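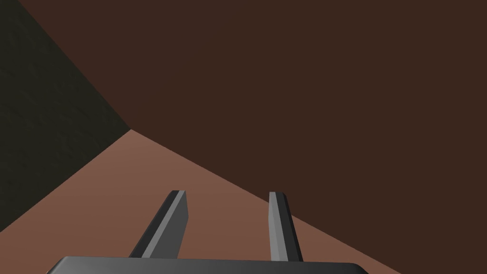
Sim view down the fingers, jaws open, nothing in them.

Gripper arm on the bench – tips so far

Posted Monday, January 6, 2020, Perkside shared workshop page

Quick ones, typing this between glue-ups. Mostly for whoever is picking up the Pralmont arm after us, but handy if you're building one in the spare room too.

Do the sim first. I know, everyone wants to cut metal. But we bent a pair of fingers in December driving them straight into the end stop, and that would have cost nothing on screen. Pejman Sadeghi set up the model in an evening and we've been running it on the old workshop laptop ever since. Slow but fine.

Keep the room plain. Flat floor, flat walls, a different colour on each. Textures look lovely and the laptop hates them. One mottled wall is plenty.

Put the virtual camera where the real one will bolt on. Same height, same tilt. If you cheat and float it somewhere nicer you'll get a lovely view the real arm never has, and then you tune everything to it. We did that for two weeks. Don't.

A bit of the gripper base along the bottom of the view is good. Leave it. Gives you something fixed to check against when you nudge the mount and forget which way you nudged it.

Camera bracket – slot the holes, don't drill them round. You will want to move it. M3 bolts, washers both sides, and a dab of paint across the washer and bracket when you're happy so you can see if it's crept.

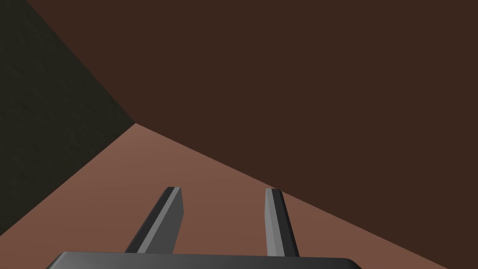 Heading for the corner, fingers open.

Corners are the awkward bit. Out in the middle of the floor you can be sloppy, in a corner there's a wall waiting for each side of the gripper. Things to try:

Open the jaws before you go in, not once you're there. There may not be room.

Come in slow for the last bit. We've got a separate speed setting just for this, it's 5 on our dial, yours will differ.

Set the fingers dead parallel first. Steel rule between them, close gently, look for light at the root and the tip. If there's light at one end only, loosen the knuckle bolts and go again. Takes ten minuets, saves a morning.

Square tips with a small bevel. File it on, few strokes each side. A sharp edge digs into a painted wall and leaves a line you then have to explain at the monthly meeting.

Longer fingers reach further but they whip about. Ours flexed horribly at the first length, took the hacksaw to them, much happier.

Finger pads: bicycle inner tube. Cut a strip, roughen the back with coarse paper, contact adhesive on both faces, wait till tacky, press. The Sellico pads in the drawer are all right but they peel in a warm room.

Wiring – leave a proper loop at the wrist. Then turn the wrist as far as it goes both ways with the power OFF and watch the loop. If it goes tight anywhere it's too short. Spiral wrap, no tape. Tape goes gooey and picks up swarf.

Label both ends of every cable. Yes both.

Write your numbers on the wall card as you go. Home position on ours is 435, and we lost a whole Saturday when somebody rubbed that off and wrote 453. Pencil is no good, use the paint pen.

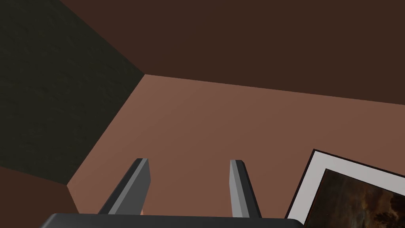

Run it lots before you trust it. We did more than 200 goes in sim before the real motors got switched on, half of them overnight. Change one thing at a time or you've no idea what fixed it. Save every run with the date in the name, "final2_new" helps no one (guilty).

Put odd things in the model now and then as well. A clear floor gets you into lazy habits, the bench at home is never clear.

First real power-up: hand on the switch, arm clear of everything, fingers off if you can bear to take them off again. Hair tied back, lanyards off. Somebody else in the room.

Grease – a smear on the slide rods, wipe off what you can see. Too much and it collects sawdust from the bandsaw side, goes like porridge.

Battery screwdriver is fine for the baseplate, hand driver only for anything printed. Stripped three posts finding that out. A drop of superglue and a bit of cocktail stick in the hole will get you by till you can print another.

Still to sort: the squeak in the left knuckle, and a cover for the wrist board, currently a margerine tub lid. If you've a spare offcut of clear sheet leave it on the shelf by the sink with my name on it.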